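Inari 14 Laptop: Frequently Asked Questions

Which Inari 14 models are there?
Two. The standard Inari 14 uses integrated graphics. The Inari 14 G adds a dedicated graphics chip and a larger power adapter. The case, keyboard and screen are the same on both.

Can I charge it over USB-C?
Yes, from either USB-C port on the left side. The standard model charges at full speed with any 100 W charger. The G model will charge from one too, but the battery may still drain slowly during games. Use the barrel adapter that came in the box if you plan to play for long.

Can I upgrade the memory?
No. Memory is soldered to the board on both models, so pick the amount you need when you order. The SSD can be replaced. Opening the bottom cover does not void the warranty, but damage caused while it is open is not covered.

What does the battery rating mean?
The battery holds 54 Wh. Run time depends on screen brightness and what you are doing. Quiet mode in the Nuston control panel caps the processor and helps the most.

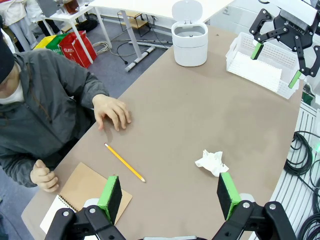 At the table with a notebook.

Why do the fans run when the laptop is idle?
Usually there is an update or a file index running in the background. Give it a few minutes after startup. If the fans keep going, open Nuston and check that the profile is not set to Performance. It stays on that setting after a restart.

Does it work with the Ladefoged dock?
Yes, with firmware 2 or later on the dock. Older firmware may not wake an external monitor from sleep. The update tool is on the dock's support page and runs on Windows only.

Can I use it with the lid closed?
Yes. Connect power, a monitor and a keyboard, then set the lid action to "Do nothing" in Windows power settings. Leave the rear vents clear.

Is Linux supported?
We don't offer phone support for it. Wi-Fi, sound and the touchpad work on current kernels. The fingerprint reader does not.

Where do I send a laptop for repair?
Repairs are handled by Hulinier. Start a ticket first and write the ticket number on the outside of the box. Boxes without a number are returned unopened. Pickups booked by noon on Thursday go out the same week.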